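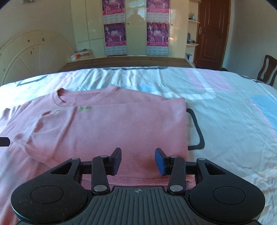 May
By Anneliese Meinecke

Olga Carvalho folds her laundry on the bed, always has, and she was happy to keep going while we talked – Wednesday is her day for it, she told me, and the pile doesn't wait.

"I start with one side over, then smooth it before I touch the other," she said. "My aunt did knits that way in her shop in Leite for 19 years, and she'd make you do it again if the edge wandered."

She has a soft spot for anything knitted, and for a bit of embroidery under a collar, "like on the pink one." Hangers she can't stand. "They pull the shoulders into points! I had a lovely cardigan go that way when I lived in Warnum, and I still think about it." A full load takes her about 60 minutes, longer if the phone rings.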